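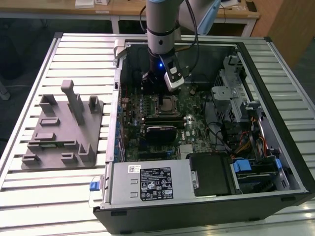

A certificate is a cheap thing to hang on a wall

2 min read

The draft code of practice for robot disassembly came out of Conholm in November, and I have read all of it twice. It runs to 9 chapters. Two of them deal with the person standing next to the machine. The rest is paperwork about paperwork.

I'm told this is how an industry grows up. Maybe. Jidosura already sells its cells as "code ready", a neat trick for a code that hasn't been adopted. The Jeltanport trial logged 2,540 desktop computers and called 1,706 of them clean strips. The draft never defines a clean strip. Does a bent socket count? A nicked cable? Whoever fills in the form decides.

I'd settle for a shorter rule book. Say how hard a gripper may press near a processor. Say who can restart a stopped arm, and from where. Publish the failures in the same table as the successes — all of them, with the labour hours spent fixing the mess.

Adeleke has offered to audit its own sites under the scheme. I bet it has.

14 comments · 37 shares

Back to top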